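## 3. Where the Everyday Cup Lives

Our survey started with a question that sounded almost too small to fund: once a cup has been washed, where does it go? Household studies have plenty to say about cooking and about cleaning, and very little about putting away. We think that gap is a pity, for the resting place of a cup says a great deal about who drinks from it, how often, and who is expected to reach it without asking. The households of Drovmont and Sikov gave us far more than we had hoped for. We collected 1,954 usable diary entries, many of them with drawings in the margin, and reading them was the best part of the whole project.

Following Aguiar's earlier typology, we sorted storage into 4 types: closed (a cupboard with a door), stacked (an open shelf, cups nested or side by side), hung (hooks under a shelf, a wall rail, or a freestanding tree), and resident (the cup stays on the drainer or by the kettle and is never put away at all). Coding was done by Čierny and Ambaye, working separately and then meeting to settle the entries they had read differently. Most of the disagreements concerned the resident type. A cup that sits by the kettle all week but goes into the cupboard when guests come can fairly be called either, and in the end we coded it by where it spent an ordinary Thursday.
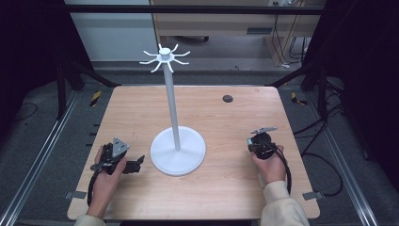

**Figure 3.** A freestanding mug tree with a round base and eight curved arms, all empty.

Hung storage was the type that surprised us most. We had expected it to follow kitchen size, with hooks appearing wherever cupboards ran short, and in Drovmont it did. In Sikov the pattern was completely different, and wonderfully so: hooks turned up in large kitchens with shelves to spare, and the diaries speak of them with real affection. A tree such as the one in Figure 3, with its eight arms spreading from the top of a single pole, has no front row and no back row. Compare a deep cupboard, where the cups at the rear may go untouched for months. Several diarists made this very point in their own words, and one wrote that hanging the cups up had "brought the blue one back" after years behind the soup bowls.

Ownership shows up here too. In stacked and closed storage, cups were usually described as a group ("the mugs," "the good ones"). In hung storage they were far more often described one at a time, and with a person attached: Mother's, the one from the coast, the one with the chip that only Grandfather will use. Some families gave each person a fixed hook and kept to it strictly. The Pacheco Street households, all in one apartment block in Sikov, went further and left a hook free for a neighbor. We had no code for this and had to add one in May, when the diaries from that block came in together.

We want to be careful about cause. A family that already cares which cup belongs to whom may choose hooks for that reason, and the diaries cannot tell us which came first. Tavares has argued that the furniture leads and the habit follows; Veloso, reading the same entries, takes the opposite view. Their exchange shaped the interview guide used in the second phase, where we visited 60 households and asked people to tell us about the last time they had changed where their cups were kept. Those conversations are the subject of Section 4. They are full of moves, marriages, and one long argument over a shelf, and they show that the answer differs between the two towns.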